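4.2 Work surfaces and table coverings

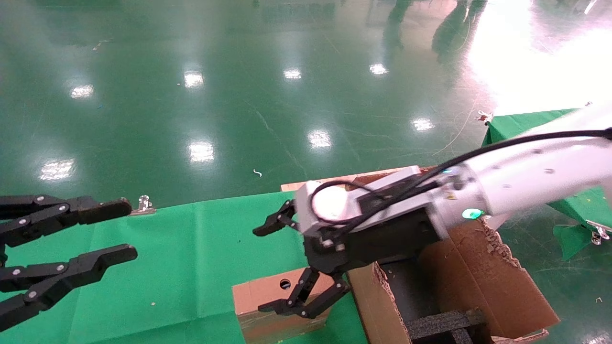 Figure 3. Cloth-covered table with boxes. A small metal clip holds the far edge of the cloth.

One packer at the Melis site told us that a bare table is faster for the first hour and slower for the rest of the shift, and that she would sooner re-clip a cloth twice a day than chase boxes across a slick top. Her view was common among the people who unpack small parts, and less common among those who only seal and label. The difference between these two groups shaped how we treated table coverings in the study.

Coverings were recorded at three sites: Grenow, Tridari and Melis. We logged 3,285 box handlings in all. A handling began when a box was set down on the table and ended when it was lifted off again or pushed aside to make space. Boxes that were only passed over the table from one person to another were left out of the count.

The cloth used in the covered condition was plain green fabric, draped over the tabletop and fastened with small metal clips at the edges (Figure 3). We asked the sites to avoid tape. Tape holds the cloth flatter, but it leaves residue on the table and takes longer to remove when the cloth has to be washed. Clips were placed wherever the staff found them least in the way. At Grenow this was mostly the far edge of the table. At Tridari the staff preferred the corners and let the extra cloth hang down.

Creases were the most frequent complaint. A fold running under a flat box can tilt it slightly, and on tall, narrow boxes the tilt is enough to make a stack lean. We did not iron the cloths between sessions, as no site would do so in normal work. Instead, the staff pulled the cloth tight by hand at the start of each session and again whenever they wished. At the Melis site the cloth was pulled straight 32 times over the recorded sessions, most often after a heavy carton had been dragged toward the near side.

Box condition also varied. Some cartons arrived with clean edges and closed lids, and others had been opened before and had torn or frayed flaps. Worn cartons caught on the cloth more often than new ones. Cartons with a hole cut into the top were treated as a separate group, because workers tended to pick them up by the hole and set them down with less care. Where a carton had a foam lining, we noted it but did not remove the foam, even if the carton was otherwise empty.

The floor was not part of the original plan. It was added after 13 of the early sessions were interrupted by dropped items. Two of the sites have smooth, coated floors that reflect the ceiling lights strongly, and small scraps of paper or packing material are hard to pick out in the bright patches. Staff at Tridari said that they often noticed a scrap only when they stepped on it. We therefore asked each site to sweep before a session and to leave any scraps where they fell until the session was over, so that they could be collected and weighed.

Each session ran for 20 minutes. Longer sessions were tried at Grenow and dropped when they ran into the afternoon deliveries. The order of covered and bare tables was switched from one session to the next, and staff were not asked to work at any set speed. Finished boxes went onto Zekside shelving beside the tables, which was the same at all three sites apart from the height of the lowest shelf.

Sessions in which a clip came off and was not replaced were kept in the data and marked. Their effect on handling time is reported in Section 5.1, together with the results for worn cartons.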